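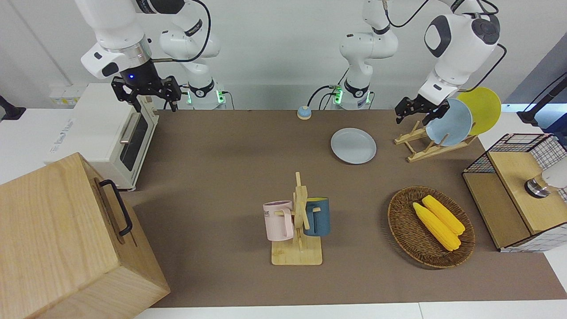 The planner had been calling the job finished since ten past four, and Wanting Kang, who had been brought up to believe that a thing was finished when it was put away, did not agree with it at all.

She had come to Skaltow in the spring to look after the part of the software that decided what to do next, which sat on top of the part that decided how to do it, which had been written by Arvid Myklebust some years before and which he still spoke of fondly, as other men speak of a boat. It was called Nosell. It could find a path for two arms through a crowded space in 62 milliseconds on a good day, and on a bad day it took 1748 and Arvid would say that it was thinking, and would everybody please let it think.

"It says done," he told her now, leaning in at the door with his coat already on (his bus went at half past, and he was a man who liked to be early for a bus).

"I know it says done. It says done when the fingers close. I've been through the log twice, and there's a step called *place* that has a beginning and no end."

Arvid took off one sleeve of the coat, which Wanting had learnt was as good as a promise, and came round to look at her screen. The log was long and grey and went on for 700 lines, most of them the left arm reporting in a calm sort of way that it was where it had been told to be. She scrolled him down to the spot. Grasp, confirmed. Lift, confirmed. Then the flag went up, and the planner, poor thing, began tidying its memory as if it were ready to go home too.

"Ah," said Arvid. "That'll be mine."

He sat down then, and the other sleeve came off. Years ago, he explained, when he was writing the very first version for a customer at Clevgate, the arms had only ever been asked to pick things up and hold them out to somebody, so naturally the end of the grasp was the end of the task. He had meant to change it. He had even left himself a comment, and they found it together after a little hunting, just above the function: *fix before anyone needs to put something down*. Wanting laughed until she had to take off her glasses, and Arvid went quite pink and then laughed as well, and neither of them looked at the clock for a while.
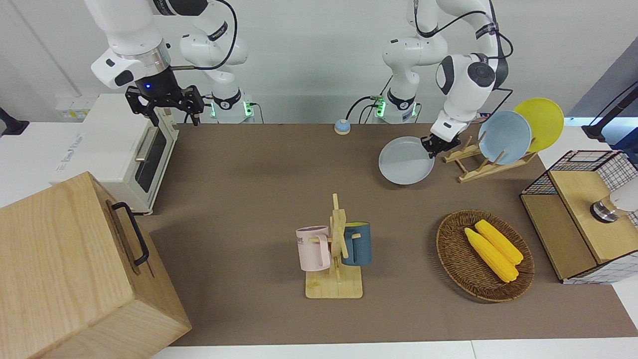

The change itself was a small one, though they argued over it very happily for the better part of an hour. Arvid wanted a timer, 300 milliseconds of stillness and then call it placed, and Wanting said that a timer would be perfectly content with the plate held there in the left gripper just above the mat, with the rack right next to it and two other plates already standing in their places. It had to let go, she said. It had to let go, and draw back, and look again, and only then was it allowed to be pleased with itself. Arvid thought this was rather a lot to ask of a machine, and said that his own sons had never managed the looking again, but he moved his chair closer and began to type.

His bus had long since gone. She put the kettle on in the passage and came back to find that he had deleted his old comment and written a new one beneath it, with her initials after his, and was reading it over with his lips moving slightly, the way he read everything he meant to keep.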